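Section 7. Recording episodes for the bag-fitting task

7.1 Purpose

This section covers the set-up and recording of bimanual episodes for the bag-fitting task in the Marirari study. The method compares two policies trained on the same episodes: one with the wrist views masked and one with all views. The comparison is only valid if every station records in the same way. Read Section 6 (arm calibration) before starting.

The current training set, Gutilside, holds 751 episodes. Episodes recorded under the earlier single-arm procedure are stored separately and must not be merged with it.

7.2 Preparing the station

1. Power on both arms and let the controller finish its self-check.
2. Run the Matos calibration routine. Repeat it if either arm reports an offset error.
3. Place the bin on the floor against the wall, within reach of both grippers.
4. Hang a bag by its handles from the wall hook. The open end must face down.
5. Check that both sides of the bag can be reached without the forearms crossing.
6. Set the episode timer to 10 minutes.

Note: Adhesive hooks lose grip on dusty paint. Wipe the wall before fitting a new one and leave it overnight before hanging anything from it.

CAUTION: Keep cables clear of the elbow joints. A snagged cable will register as contact force and spoil the episode.

7.3 Recording

1. Start the log in Geseck and enter the operator code.
2. Move both grippers to the start pose.
3. Grasp the left edge of the bag first, then the right. Close the fingers slowly - thin plastic slips out of a fast grip.
4. Draw the edges apart until the mouth is wider than the rim.
5. Lower the mouth over the rim, far side first.
6. Release both edges, withdraw the arms and stop the log.
7. Label the episode "complete", "partial" or "dropped".

Do not discard partial episodes. Recovery behaviour is learned mostly from these, and the trainer weights them separately. An episode in which the operator touches the bag by hand must be deleted.

CAUTION: Stay outside the marked area while the arms are energised. Use the pedal stop, not the software stop, if an arm moves unexpectedly.

7.4 Working position

Both grippers hold the bag by its edges while the lower, open end is brought over the rim of the bin. The fingers pinch the plastic at the sides, leaving the mouth free between them.
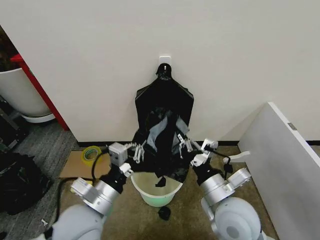 Can the two arms be recorded in separate logs and joined afterwards?
Separate logs drift apart in time, and the policy needs both arms on a single clock, so record them together.

7.5 After the session

1. Park both arms and switch off the controller.
2. Copy the logs to the project drive and verify the checksums.
3. Replace any bag that has torn or stretched at the handles.
4. Enter the session in the station book.

Training runs for 3,000 steps between checkpoints. Do not add episodes to the set while a run is in progress - the loader reads the index once, at the start.

Report changes to this procedure to Kittipong Klinhom before the next session.

Section last revised 3 October 2019.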